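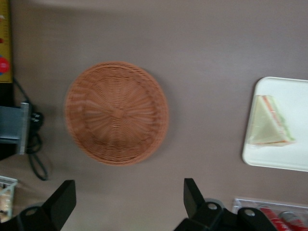

Stefaniia_K
I would like to ask about the coalition agreement in Covden, because I am new here and I do not follow everything. The new mayor promised before the vote that she would govern with no formal partner. Now, 13 days later, her list has signed a paper with the Harbour Union, which she called "a club of old friends" during the campaign. The signing was long and I think many people around the table had only a sandwich in plastic wrap for supper. My question is simple: is this paper binding, or can each side leave when it wants?

rgrube
It is not binding in law. A coalition paper in Covden is a political promise and no court will look at it. If the Harbour Union walks out in April, the mayor stays in office, only she has no majority for the budget.

Hussam Nassar
I do not agree fully with rgrube. The paper itself is not law, that is true, but point 4 gives the Union the chair of the harbour board, and this appointment was confirmed by a vote of the council. You cannot take it back with a letter. So one part is very binding – the part they wanted most.

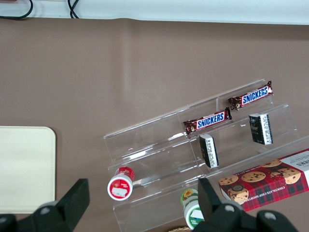 Also please remember how close the result was. She won the second round by 800 votes. With such a margin I understand that she looked for a partner, but then she should not have said the opposite at every meeting before.

Ute_from_Sperling
I voted for her and I am disappointed, but I am not surprised. In Sperling we had the same thing with the Flasow list. First no partners, then one partner, then after two winters a new election. The roads were not repaired in all that time.

rgrube
@Hussam The council can replace the chair of the board by simple majority. I read the rules again this morning.

Hussam Nassar
Only with the agreement of the board members, and the Union has half of them. Please read the next paragraph also.

rgrube
You are right about the board members, I missed this. I still think the word "binding" is too strong.

M. Pretorius
May I say something for the mayor? The council has 45 seats and her list has less than half. What should she do, lose every vote until summer? Compromise is normal. I prefer this paper, which everybody can read, to some arrangement in a corridor.

Ute_from_Sperling
Everybody can read it now. Before the second round we could not, and I would have liked to.

Stefaniia_K
Thank you all, this helps me a lot. Does somebody know where the full text is? On the town website I find only the summary.

M. Pretorius
Ask at the town hall desk for the annex to the council minutes. They gave me a copy without any problem, but go before noon.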